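Search this site
Search for: Go
2 min read

Wood cutting board keeps going fuzzy after I oil it

I bought a secondhand maple board in July and sanded it down before using it. It felt smooth when I finished. I put mineral oil on, let it sit overnight, and the next day the surface was rough again. I sanded and oiled it a second time and got the same thing after the first wash. Am I using the wrong oil, or is the board too old to bother with?

Posted by paju_kitchen, 17/08/2026

Kirsty Dunbar
The oil is fine. Water makes the cut fibers on the surface swell and stand up, and you are feeling those. You need to raise the grain on purpose before you oil. Sand to 120, then 180. Wipe the whole board with a damp cloth, both faces and the edges, and leave it standing on its side until it is fully dry. Sand lightly with 220, just enough to knock the fuzz off. Wet it again and repeat. I do this 3 times on maple and 4 on anything softer.

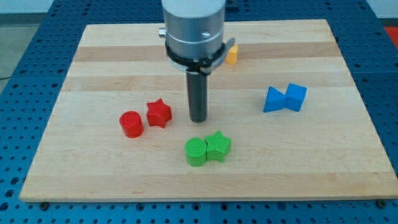
Once it stays smooth after a wetting, put the oil on heavy, wait a few hours and wipe off what is left. Do the back as well, or the board can cup. After that I oil mine once a month. Don't leave it flat on a wet counter and don't put it in the dishwasher.

Surneo
Agree with the above. Check the sandpaper too. If you went straight from 80 to 220 you probably still have deep scratches in there and they will feel rough whatever you do.

bruteo77
I just use olive oil on mine and never had a problem.

Kirsty Dunbar
Olive oil can go rancid and get sticky. I would stay with mineral oil.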